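Search this site Enter keywords

Clurkton revises storage guidance for small wine collections

By Tamsin Rakena
May, 9:36 a.m.

The Clurkton consumer advice office has revised its guidance on keeping wine at home, with new limits on temperature swing and light exposure. The text replaces a leaflet that covered cellars only and left out apartments.

The new guidance follows a survey of 1,794 households in Clurkton and Pomare. Most kept their bottles in the kitchen, often within reach of the oven. The office now advises a steady 55 degrees Fahrenheit where possible and sets 70 degrees as the upper limit for bottles held longer than 6 months.

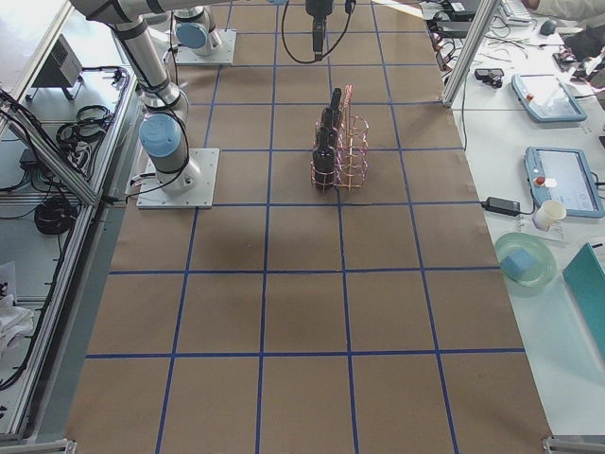 A copper-colored wire bottle rack.

Bottles with natural cork should lie on their sides so that the cork stays in contact with the wine. Screw-cap bottles may be stored upright. The office makes no recommendation on rack material but asks buyers to check that a loaded rack sits level.

Direct sunlight is treated separately. Clear glass offers little protection, and the guidance tells owners to keep such bottles in a closed cabinet or a box.

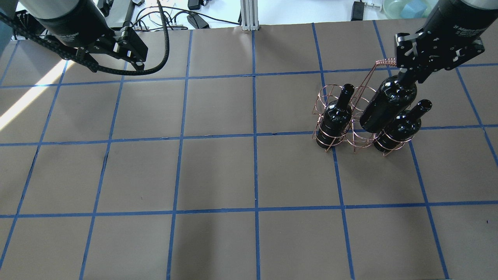
Rianne Van der Linden said the temperature limit would be hard to meet in older buildings without air conditioning, and that a range for each season would have been more useful.

The office considered seasonal ranges but kept a single figure for simplicity. A table of opened-bottle storage times is printed on the back page. Sparkling wine with a proper stopper is listed at 2 days under refrigeration.

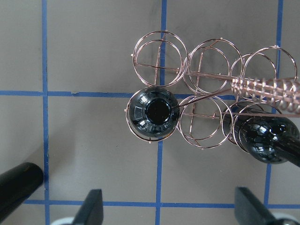
Fortified wines are given longer, depending on style, and should also be resealed after each use. Printed copies are available at the Clurkton and Pomare libraries. Comments on the text will be accepted through the end of the month.

Related items
Pomare library extends evening hours
Werkico recalls countertop wine cooler
Glass collection routes change in Juvedden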